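Cirgate Hand-Held Gripper, Printed Fingers, Set of Two
Sold by Montoya Lab Supply
Listing updated December 8, 2023

Fits the Cirgate hand-held gripper body only. The set is two printed fingers in dark green plastic, with mounting screws. Camera and body sold separately. Inserts for the body are brass and are not part of this set.

Reviewer's notes, by Wendell Bellamy

Montoya asked me to write up the method that gets quoted with this gripper, and agreed to print what I sent. The claim comes from the Drodavmont study: record people doing a table task with the hand-held tool, train a policy on the recordings, run it on an arm with the same fingers, and skip teleoperation altogether. The headline is 1,282 successes in 1,408 trials.

I have trouble with that number. All the trials were run at one bench, with one set of objects, and the start positions were drawn from the same 30 layouts used for recording. A policy that had memorized the bench would score well on that test. The paper calls the result "general," and I can't find the experiment that would back up the word.

The comparison is thin too. The teleoperated baseline got 30 demonstrations. The paper never says how many the hand-held policy got, only that collection was "faster." Faster by the clock, maybe. I'd want to see both methods given equal hours, and I'd want the discarded recordings reported.
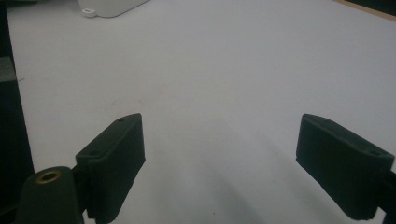 The other open question is wear. Printed pads change with use, and the policy learns from views that have the fingers in them. Flinine, the training package supplied with the study, has no check for a swapped or worn finger. If you replace a set partway through collection, log it and keep the two batches apart until you've tested them separately.

I'd buy the fingers as spare parts. I wouldn't buy them on the strength of the study. The authors say a second bench will be added in February, and I'll revise these notes when those results are out.

Returns accepted on unopened sets only.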